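Report of a Visit to the Household Robotics Cell, Tanham

Members of the Sikness Engineering Society visited the Follell works at Tanham in November 2020. The purpose of the visit was to see how a single robot cell is kept in working order from one week to the next. The society is grateful to the firm for its hospitality and for allowing the party so much time on the floor.

The cell is known on site as the Wu cell, after the mobile robot that works in it. It is arranged as a domestic kitchen, and the robot is given ordinary household duties there, chiefly opening the refrigerator, handling bottles and clearing up. The machine had completed 1,290 hours of running when we saw it. A full service is due at 2,000 hours, and the gripper is taken off for inspection well before that.

Our hosts began with the floor. The robot travels on wheels, and the grout lines between tiles had caused a small but steady vibration in the arm during the first months of use. A large black mat was therefore laid over part of the tiling in January. Its edges are checked at the start of each shift, as a lifted edge will stop the base.

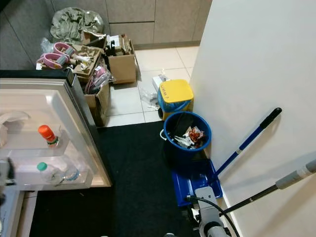
The refrigerator door receives more attention than any other fitting. It is opened many times in a day, far more often than in a private home, and the hinge is greased every 8 days. The gasket is wiped at the same time. If it begins to stick, the arm must pull harder than its set limit allows, and the controller brings the machine to a halt. Members asked whether the limit might simply be raised. The staff preferred to leave it alone and look after the door.

We were then shown the care of the gripper. The finger joints are cleaned with a dry brush, and the cable is examined by hand along its whole length for wear. Cables had been the commonest cause of lost time in the cell, and the present one is the third to be fitted. A little slack is left in it on purpose - too short a run pulls at the connector when the wrist turns. Changing a cable takes 7 minutes, after which the arm is sent to its home position and the joint readings are compared with those in the log.

The log itself is a plain paper book kept outside the cell. Every stoppage is entered, including those cleared without tools, and the entries are read through at the monthly review.

The party finished with tea in the canteen and a short discussion of spare parts. Members who wish to see the maintenance schedule may apply to the society's office, where a copy is held.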